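Finally watched Trundska, the ghost ferry movie, and I loved it so much I'm still grinning (2 in the morning, can't sleep, posting)

It's 357 passengers and one very tired ghost, and somehow it gets sadder and sweeter as it goes!
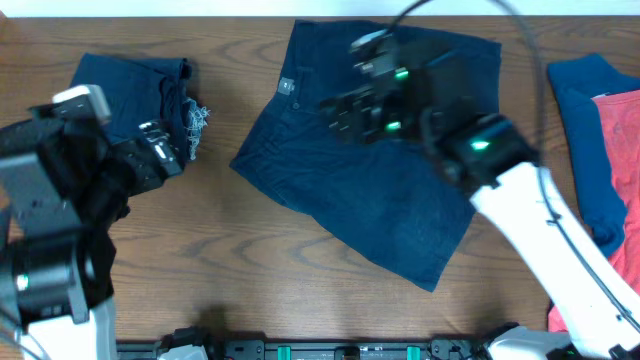
Austra Žukauskas plays the captain and she is SO good. That long scene where she reads the whole lost luggage list over the radio? I had to pause it.

Đức Lý did the music, all creaky accordion and hum. I've had the engine room tune in my head all day.
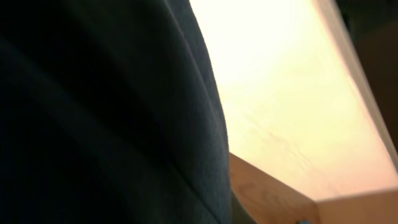 Only gripe is the bit on the island, it drags a little. Then the fog rolls in and wow, forgiven.
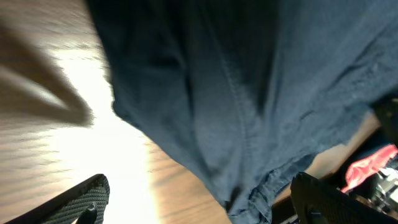 Anyway, seven of us are doing a rewatch in November with Rada right after it. Bring snacks, and no spoilers for my sister please!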